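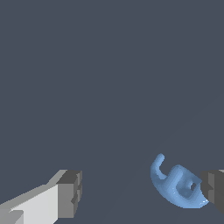

Vol. 9, No. 3

**Figure 2.** Small blue plastic hook against a plain gray background.

the second round of interviews, which covered tenants who had moved into the Tremis buildings after the rent change. Of the 190 households contacted, most answered by mail. Edet and Upadhyay had found that people who share a laundry room know more of their neighbors by name than people who have a washer at home. Our results agree for the older buildings but not for the new ones, where the laundry room is locked in the evening.

Length of stay mattered more than floor or family size. Tenants in their first year named few neighbors, and most of those lived across the hall. We did not ask about pets, and we should have. Several people wrote about dogs in the margins of the form.

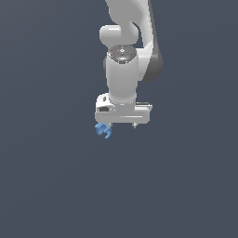
SOCIAL STUDIES / HOUSING

### 3.2 Hallway use

Hallways in the Dileck building are wide enough for a chair, and tenants on two floors keep one outside the door. Mladenović treats this as a sign of trust. We are less sure, as the building rules allow chairs on those floors only. Answers about noise were mixed and are left out of the totals. The form used in December had a different wording for question 9, so those replies are reported separately.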